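Skenance cell

The Skenance cell is a single-arm tabletop robot installation used for handling small tools and household goods. It was assembled at the Jastby workshop and is run from a Brunet controller with Flinamska teaching software. The cell is known mainly for its maintenance routine, which has been copied by other small installations because it needs no lifting gear and few special parts.

Layout

The cell consists of one arm with a multi-fingered hand, a table, a controller cabinet and a hand-held stop button. The arm is bolted to a steel plate at the left side of the table. The table itself is not fixed to the plate, so that knocks to the table are not passed on to the arm. The working height is 900 mm from the floor.

Cables for the hand leave the arm behind the wrist and run back to the cabinet in a single sleeve. Early versions had two sleeves, which tended to twist around each other when the wrist was turned repeatedly in one direction. The change to one sleeve was made in April and has been kept.

Setting up

Setup begins with the power off. The base bolts are checked with a torque wrench, the sleeve is looked over for flat spots, and the stop button is tested before the arm is allowed to move. The arm is then sent to its home position at low speed. Each finger is opened and closed in turn, starting with the thumb.

The next step is to teach the table. The operator guides the hand to three marked points near the table edges and stores each one. If the stored height at any point differs from the previous record by more than 18 tenths of a millimeter, the base bolts are checked again and the step is repeated. Covering the table with a cloth changes the height slightly, and the points are taught again whenever a cloth is added or removed.

Holders and racks are taught last. A rack is placed on the table, the hand is brought beside it with the fingers open, and the approach path is stored from that side. The path is run several times without gripping – first at a quarter of normal speed, then at half.

Routine care

The service interval is 2,000 hours. At each service the fingertip covers are taken off and washed in mild soapy water, then dried completely before they are put back. Worn covers are replaced as a full set, as a mix of old and new ones gives an uneven grip. The wrist housing is wiped with a dry cloth. Solvents are avoided on all plastic parts.

The finger joints are not oiled. Dust is brushed out with the hand pointing down, so that it falls away from the palm.

Faults and repair

The most common fault is a finger that stops short of fully closed. The cause is usually a loose connector at the wrist, and reseating it clears the fault in most cases. If it returns, the finger is removed by its two base screws and exchanged.

The log published on 29 May 2023 recorded a failed thumb joint at 1,729 hours, before the first service was due. The thumb was replaced as a unit and the cell was taught again from the home position onward. Since then, thumb play has been checked by hand at every startup.
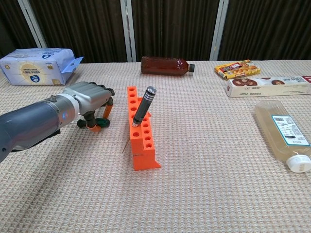
Rack work is the usual test after a repair, since the holes leave little room for error in the taught height. The hand is first held open to the left of the rack, as with the orange one on the beige tablecloth, where a black screwdriver stands in a hole near the top and most of the other holes are empty. The operator compares the hand's position with the stored approach point and corrects it before any grip is tried. A tool that leans in its hole is approached at reduced speed – the fingers can otherwise push it further over before they close. When the path has been run without contact, the new values are saved to the controller and a copy is kept with the service log.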